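Search this site Search Go

NIGHT DELIVERY DRIVERS WANTED - Pralora bakery route

Cha Bread & Pastry needs two drivers for the overnight round, Selik depot out to Pralora and back. Start as soon as you can, latest first week of December. Apply by 31st October please, we mean it this time.

What it is

Load up 10 pm, done by sunrise most nights. Cafes, two hospitals, the school kitchens, corner stores. Almost 300 trays a night. Van supplied, fuel card supplied, you dont pay for parking tickets unless you earned them.

You need

- clean license, held three years or more
- OK lifting full trays up and down steps
- can read a delivery sheet and fill it in so the office can read it too
- quiet at the curb. People are asleep. No radio with the door open
- own phone

Nice to have: you know the one-way streets behind Flunier Square. If not Helmut rides with you the first four nights.

Pay

$442 a week for the three-night route, paid every second week. Extra nights paid on top at the same rate. Bread to take home, whatever is left over. Paid training.

Streets after dark

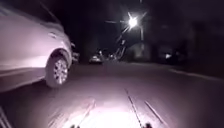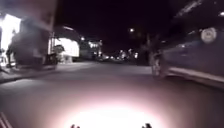

Parked cars and bright lights, same as any night street. Tell us if glare bothers your eyes, we can talk about the early morning round instead.

How to apply

Call or stop by the depot, 3026 Selik Road, side door, after 2 pm. Ask for Na-rae Seol (hiring) or Helmut Diekmann (routes, vans, keys). Bring your license and the name of one person you worked for. No resume needed but we will read it if you have one. Short test drive same day if theres a van free.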